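Lionel Yeoman has been teaching a robot arm to put computers back together, and if you give him a cup of coffee and a spare hour he'll tell you all of it. I did both, at the Karetdale workshop, and came away with a full notebook.

"People think we write the moves down for it," he told me. "We show it. We show it again and again, and every showing gets saved." He and Fabrice Cordier take turns steering the arm by hand controls while the wrist camera records. So far they have 409 saved runs of the processor step, and Lionel would dearly like 721 before July. 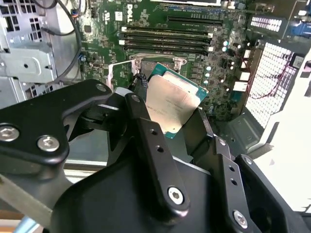

The gripper holding an Intel processor over the socket of a Dell board.

I asked whether the clumsy runs get thrown away. He laughed, and took his time answering (he usually does!).

"Oh no, we keep plenty of those. If I come in crooked and then straighten up, that's a lovely thing for it to learn from, you see, so long as I do straighten up. Fabrice is much neater than I am. I tell him he's too neat."

Fabrice, passing with a screwdriver, said he had heard that one before. He looks after the labels, and he re-watches each run at half speed before it goes in. "Forty minutes and my eyes are done," he said. "Then I go and do memory sticks for a while."

The memory step has only 49 runs so far, and they start on it properly next week.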